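The case against slow demonstrations
Mawuli Osei, 25/01/2025

Most guidance on teleoperation tells the operator to move slowly and smoothly. I think half of that advice is wrong. Smoothness helps the learner. Slowness teaches it to pause, and a policy trained on pauses will stall at the same points.

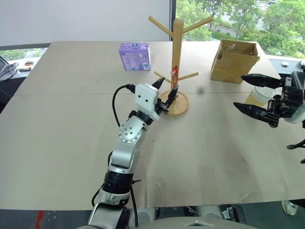 At Jellgate we recorded 144 demonstrations in August, split between two operators. One hesitated before each grasp, checking the alignment of the fingers. The other committed early and corrected on the way in. Policies trained on the first set stopped short of the object in 9 trials. Those trained on the second did so in two.

The usual reply is that pauses can be trimmed afterwards. They can, but the trimmed motion then contains a jump in velocity that no operator produced.

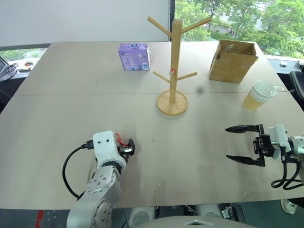 A second objection is that novices need time. I accept this, and would give it to them in unrecorded practice. Seven sessions were enough for our operators at Hendport. Recording should begin when the operator no longer has to think about which way the wrist will turn.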